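Histside pantry goods — readme

Last edit 10 October 2018 (Snežana). Older notes from May are merged in, ask Dezső if something went missing.

What this is

Pictures and labels of dry goods and baking stuff, the kind of packets that end up in a kitchen cupboard. Flours, starches, sugar, salt, yeast, dried noodles, a few spice packets. Started as a shelf list for the Nondel pantry, then Margit wanted the packaging text too, then it grew. 63 products in this release. 2000 pictures.

Read this before you use the labels. Most of the complaints we got in May were from people who hadn't.

What's in the folder

items.csv — one line per product
text.csv — what is printed on the packet, one line per piece of text
groups.txt — the 16 shelf groups and what goes in each
pictures/ — the pictures, one folder per product
old/ — leave it alone, will be deleted

Columns in items.csv

name_en — plain English name. Lower case, singular. "corn starch" and not "Corn Starch powder".
name_pack — name as printed, in whatever script it's printed in. No translating here.
group — one of the shelf groups
pack_type — bag, box, jar, can, tube, other
see_through — yes / no / part
open — yes / no / cant tell
note — free text, keep it short

Pack type

Bag means anything soft. We had "pouch", "sachet" and "packet" as seperate types at first and no two people agreed, so all soft packs are bag now. Paper flour bags too. If a bag sits inside a box and you can see both, it's box.

see_through is about the pack, not the print. A clear bag with a lot of printing on it is still yes. Use part for the boxes with a window.

open — only say yes if the opening is in view. A packet that looks half empty is cant tell. Norbert did the first six groups with a looser rule, those lines still need a second pass.

Shelf groups

Full list in groups.txt, these are the ones people get wrong:

starch — corn, potato, tapioca, wheat starch. NOT flour. Cornmeal is not starch either, goes in flour and meal.
thickeners — gelatin, agar, pectin. Custard powder goes here even when it's mostly starch, argue with Margit.
sugar — all sugars incl. rock sugar. Syrup is in liquids.
leavening — baking powder, baking soda, yeast.

Corn starch is the worst for mixups. English labels say corn starch, cornstarch or cornflour, and cornflour means the other thing in half the recipes people brought in. Go by the Chinese or the ingredient line when there is one. 玉米淀粉 is corn starch. 粟粉 is also corn starch, you see it as a second name in brackets. 玉米面 is cornmeal, different group, different shelf.

Text lines

Type what you can read. Dont finish a word from memory, even if you have the same packet at home. Glare on shiny bags eats a lot of letters — put a # for each character you can't make out, and if a whole line is gone write unreadable once and move on. Tiny print around the rim of a badge is nearly always unreadable, fine.

Keep scripts on separate lines. Product name in Chinese is one line, the English under it is the next, anything in brackets is its own line. 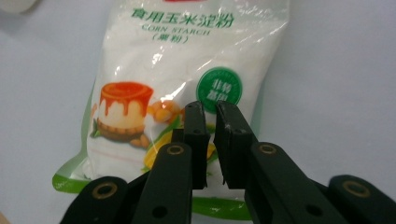
Claims (non-GMO, 非转基因, gluten free, organic, no added sugar) get kind = claim. Copy the words only. We don't check them and the file shouldn't be used as if somebody had.

Serving pictures — the pudding, the cake, the bowl of soup on the front — are kind = art in text.csv with a couple of words, e.g. "pudding, corn cob". Do not put them under ingredients. This happend a lot.

Brand is left blank when it isn't in the picture. No guessing from colors.

Known problems

Potato starch and tapioca starch swapped on some lines in the May version. Fixed here, not fixed in anything downloaded before.
Two salts have the same name_en. Use name_pack to tell them apart.
White powder in an unlabeled jar is in group = unknown and stays there. Boros wanted these guessed, no.
Traditional and simplified characters are not matched up. Search for both.
Weights are missing for most bags, the number is usually on the back.

Who

Labels: Norbert Medve, Margit Győri, Khrystyna-Mariia Ostapchuk. Checking: Snežana Vidmar. Files and everything broken: Dezső Deák. Shelf space from Hirelbridge.

Fixes go to Dezső with the product name and the line, please not a screenshot of the whole sheet.

To do

second pass on open
spices, still only half typed
delete old/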